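Latano Twin-Arm Table Cell
Hitden Automation, part no. 849

The Latano is a two-arm bench cell for handling trials with trays, bowls and cutlery. Both arms bolt to square mounting plates on one aluminum-framed table, and each has its own teach pendant with an emergency stop.

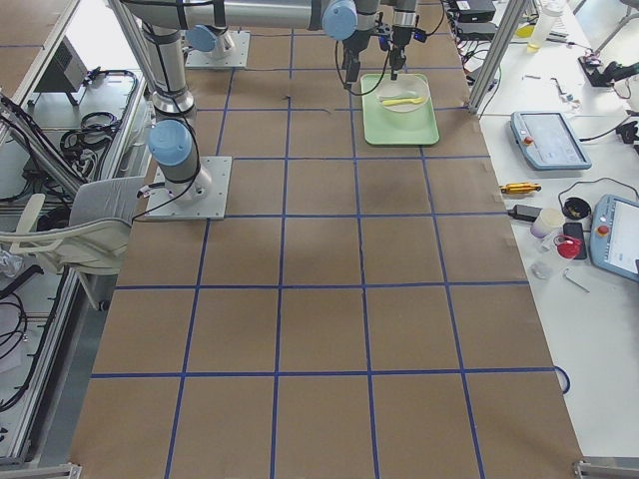 Setup takes nearly 2 hours. Bolt down the plates, run the gripper cables along the links and strap them above and below each elbow. Leave enough slack for a full turn of the wrist. Cover the table with kraft paper and tape the grid last, once both arms have been homed.

Check the straps and joint caps every 23 shifts. Replace the paper when it lifts or tears, or when the tape starts to wander.

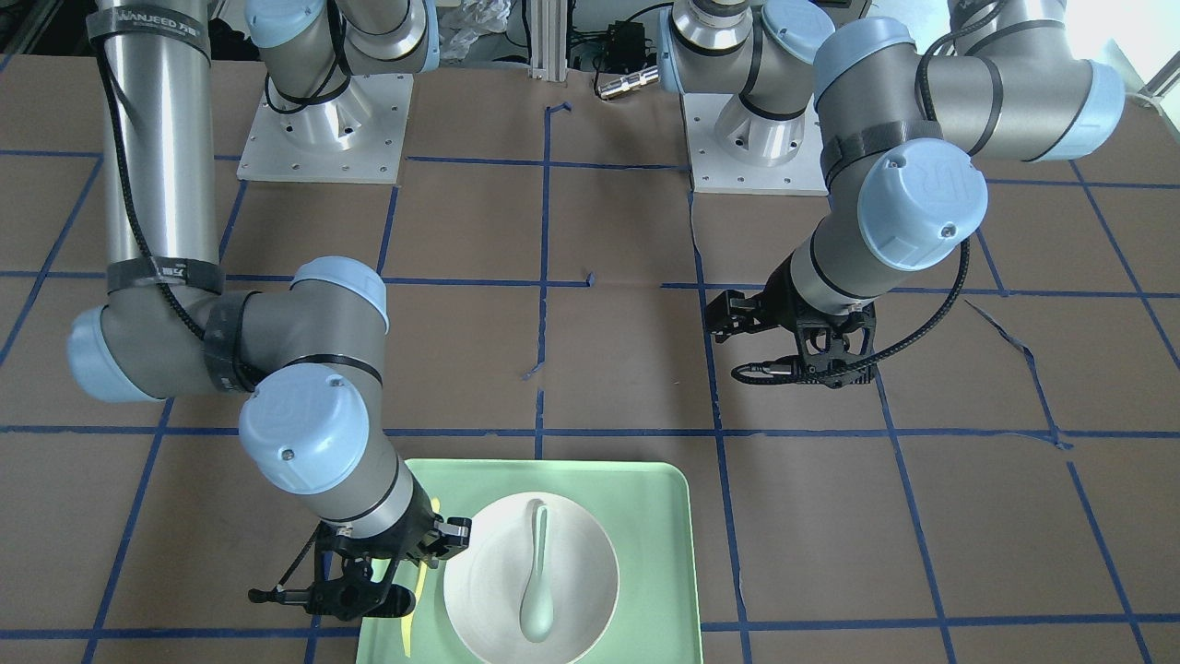

If a gripper closes off centre, stop both arms before touching the fingers. Loosen the finger screws, reseat, tighten and run the test file again at low speed. Spare fingers come from Walczak in packs of 9. The Laltuline cable kit fits either arm.

Not included: tray, dishes, paper, tape.

Page updated 3/2/21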